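Nestix Hosville
Vacancies
Posted 9 August 2019

Parts sorter, sheet-metal bench (2 posts)

Nestix is looking for two people to join the sorting benches at our Hosville unit. The job is sorting and checking pressed metal parts before they are packed and sent on. It is bench work, done by hand for most of the day, and it suits someone who likes to get on with a task and get it right.

Hours and pay
Full time, early shift, with a paid break in the morning and an unpaid half hour for lunch. The post is permanent after a trial period of 5 weeks. Pay is by the hour and is set out in the information pack, along with holiday and pension. Overtime is offered in busy months but you will not be made to take it.

Where
Unit 119, Numport Road, Hosville. The bus from the town centre stops outside the gate. There is a cycle rack and some parking at the back.

What you will be doing
Parts reach the bench in plastic bins, mixed. You will take them out, put like with like and look each one over. Most of what we handle is brackets, rails and strips, and some of the small strips are much alike until you have had them in your hands for a week or so. Larger brackets are checked one at a time for bent lips, missing standoffs and holes that have not been punched through. Light scratches are allowed on some parts and not on others, and the job card tells you which.

Sorted parts go into trays of up to 600 for the small strips, fewer for anything larger. You will fill in the card for each tray, initial it and put it on the rack. Rejects go in their own tray with a note saying what is wrong. Please do not guess. If a part is not on the card, put it to one side and ask.

You will also keep your own bench in order. The cloth has to be clipped down flat and swept clear of scrap at the end of the shift, and the paper under the small parts is changed when it gets dirty or torn.

Brackets and strips at the bench: 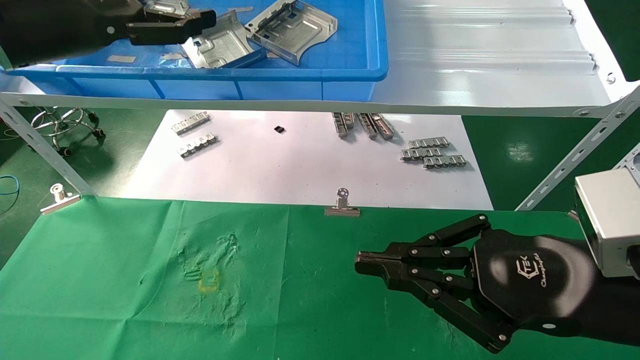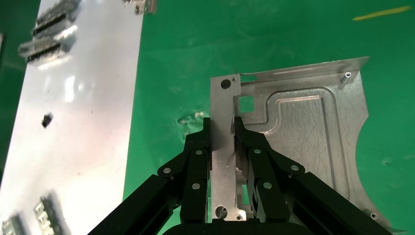

Homa Farahani writes: I started on the brackets last July and had never worked with metal before. The big ones are easy to learn, you can see the holes and the standoffs straight away. The strips took me longer and I put a fair few in the wrong tray to begin with. My advice is to wear the thin gloves, not the thick ones, and to keep the little pieces well away from the big ones or you will be picking them out again at the end of the day. It is quiet work and the time goes quickly enough. I would say come and try the bench before you decide.

What we ask for
Good eyesight, with glasses if you wear them, and steady hands. You should be able to tell two similar parts apart and write a short clear note. You will be on your feet for part of the shift, though stools are provided. Bins can be heavy when full and we have a trolley for moving them.

No certificates are needed. Experience with pressed parts, hardware picking or assembly would be useful. If you have worked with Sadeghi job cards elsewhere, please mention it in your letter, as we use the same cards.

What we provide
Gloves, safety shoes, overalls and eye protection. Training is given at the bench by someone already doing the job, and you will work beside them until you are both happy for you to sign your own cards. There is a canteen with a microwave and a fridge, and lockers with keys.

How to apply
Send a short letter and a list of your past jobs to Barrett Kasprzak at the address above, or hand them in at the gate office. Tell us when you could start and whether there are any dates you cannot manage. If you need anything changed so that you can do the job or come to the interview, say so in the letter and we will ring you about it.

The interview is short and is followed by a turn at the bench, where you will be given a mixed bin and a card and asked to sort it. Speed is not marked. Travel costs by bus are refunded if you bring the ticket.

Agencies, please do not contact us about these posts.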